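Vasos reutilizables en la cafetería Uditz: ¿ahorro o propaganda?

3. Resultados

El folleto de Rautiainen promete que el sistema de depósito «elimina el residuo». Nuestros datos de abril no dan para tanto. De 72 clientes encuestados, 70 dijeron conocer el depósito, pero solo 2 lo habían usado más de una vez. Conocer un cartel —cosa fácil— cuesta poco.
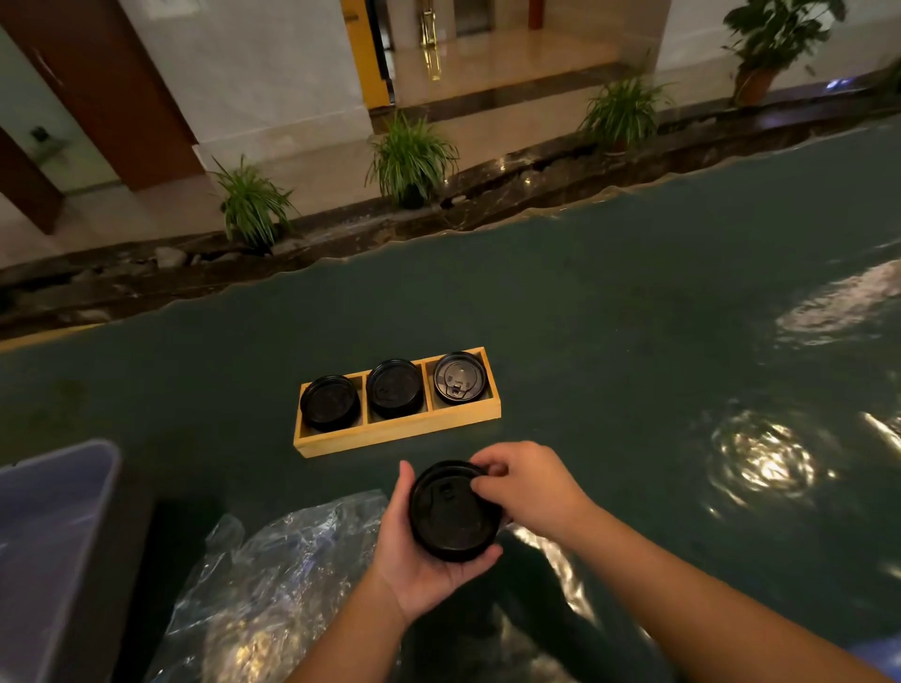 Figura 2. Tapas negras apiladas en una bandeja con tres compartimentos.

Tampoco nos convence el cálculo de lavado: el proveedor no incluye el transporte hasta Drarnberg, y sin ese dato la comparación con el vaso desechable queda coja. Lo pedimos dos veces y no hubo respuesta.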